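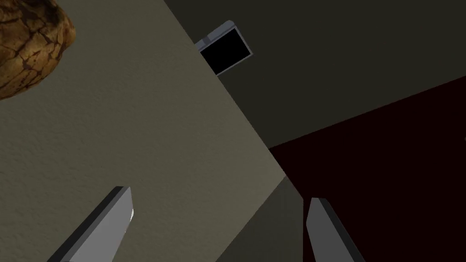 Facilities Services, Sedham Campus
Room Setup and Scheduling Team

How to Request a Room Setup

Departments that need tables, chairs or staging arranged before an event must submit a setup request through the Lerier scheduling system. Requests made by telephone or in a hallway conversation cannot be tracked and will not be assigned to a crew. The steps below apply to all rooms in Noseck Hall and to the ground floor of the Betancur Building.

Before you begin

Confirm that the room has been reserved. A setup request does not hold a room, and a reservation does not order furniture. Have your reservation number, your department's billing code and the expected attendance at hand. Outside groups must also have a signed use agreement on record.

Submitting the request

1. Sign in to Lerier with your campus account and open the Reservations tab.

2. Select your reservation and choose Add Setup. If the button is gray, the reservation is still pending and must be approved first.

3. Choose a standard layout. Lecture, banquet, classroom and open floor are offered in most rooms. Noseck 281 has fixed seating, so only the stage area may be changed.

4. Enter the time the room must be ready. This should be the time your staff will arrive, which may be earlier than the time printed on your program.

5. Enter the attendance. The system will not accept a number above the posted limit for the room.

6. List any additional items, such as a podium, coat racks or extra trash containers. Microphones and projectors are ordered separately from Media Services.

7. Attach a floor plan if you are not using a standard layout. Mark the main entrance on the plan and show all aisles. Plans that block an exit will be returned.

8. Review the summary and select Submit. A confirmation will be sent to the address on the reservation.

Changes and cancellations

Changes may be made in Lerier until 3 business days before the event. After that point the request is locked, and the department must write to the setup desk. Late changes are accepted only if a crew is available. A setup canceled after the crew has started work is billed in full.

Large events

Any event using more than one building, or with an expected attendance above 3,000, requires a planning meeting. Submit the request at least 4 weeks ahead and leave the layout field set to To Be Determined. The setup desk will contact you to arrange the meeting. Requests for commencement weekend open in March.

After the event

Remove all signs, food and personal property by the end time on the reservation. Do not stack or move the tables. Report damaged furniture through the Report a Problem link on your confirmation, and include the room number and the item affected.

Setup desk hours are 7:30 a.m. to 4:00 p.m. on business days.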